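Writing the Rules for Work in Other People's Bedrooms

Nhyira Mensah wrote most of the house rules that Brultia uses when its people collect gripper recordings in private homes. The first version came out in May and ran to 42 rules. The current one has 30.

"The long one didn't get read," she says. "People would skim to the part on batteries and stop."

The section she gets asked about most covers wastebaskets. A basket is a common target in bedroom work, and her rule is that the trash stays as it was found. Operators may not tidy it first or swap in clean paper.

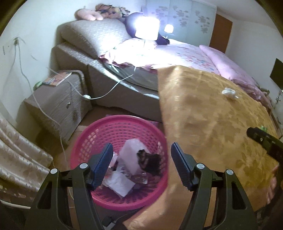
Jaws open on either side of a pink basket, with tissue and other trash inside.

"If you only ever record neat baskets, the data is no good to anyone who has a real one," Mensah says. "But it's also somebody's trash. So we have a second rule. If there's a name, an address or a prescription label in there, you stop and ask."

Each recording is checked by a second person before it leaves the building. At the last count, 147 had been held back out of 297, mostly over paperwork. She thinks that is too many and blames the consent form, which asks for a signature in two places.

Cables are the other long section. The rule says to look over the floor from the doorway, find each cord, and agree on a path before picking up the gripper. Lamps stay plugged in if the owner wants them on.

"You're watching the fingers, so you aren't watching your feet," she says. "I've caught my own foot on a charger."

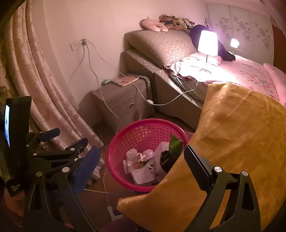

The gripper at floor level by the bed, with a thin white cable running across the wooden floor.

Bedding took longer to settle. An early draft banned any contact between gripper and bedclothes. Operators told her that couldn't be followed in a small room, where covers hang down beside the thing you're reaching for. The rule now allows light contact, and the pads get wiped before and after each home.

Hernier, which does similar work in kitchens, has asked to borrow the list. Mensah sent it over with the cable section marked as unfinished. She is still deciding what to say about extension cords.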